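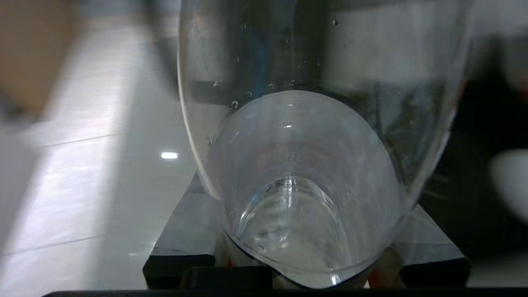
How long should tap water stand before the bubbles on the wall are ignored? Overnight, then one tap on the side before reading the level.

July, 7 a.m. Clear plastic container part filled, bubbles in a row near the top of the water. Small clear cup kept with it for topping up, 200 ml a go. Wiped the white tiles first. Level taken by eye, then by weight: 357 g short of the Pulthorpe mark. The Barroso scale drifts by 4 g, so I zeroed it twice. Descale the kettle next. Ladville filters still not ordered.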